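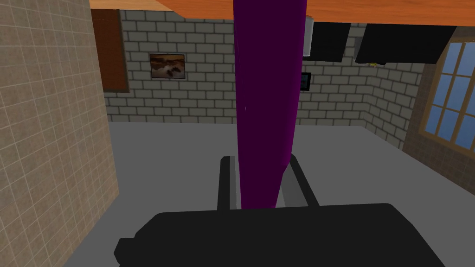 Simulator view from the gripper: fingers open, one either side of the purple pole.

The second stop on the Zundetti visit was the remote control room, where operators teach the arm in simulation before any work on the real cell. We were given 40 minutes, in groups of 7.

The operator steers with a hand controller and sees the view from the wrist. Each run is saved as one demonstration, with joint positions and finger opening logged alongside the pictures. The software, Jito, drops a run if the operator pauses too long. The set for this task stood at 1261 runs in October.

Judging depth is the hard part. With the pole between the fingers there is little in the view to say how far forward it stands, and most of our group closed too early. Staff advised watching the gap on both sides and moving slowly – good advice, though it lengthens the run.

Training was covered only in outline. Questions on Lai, the older hand-guided system, were put off to the afternoon session in the Zusier building.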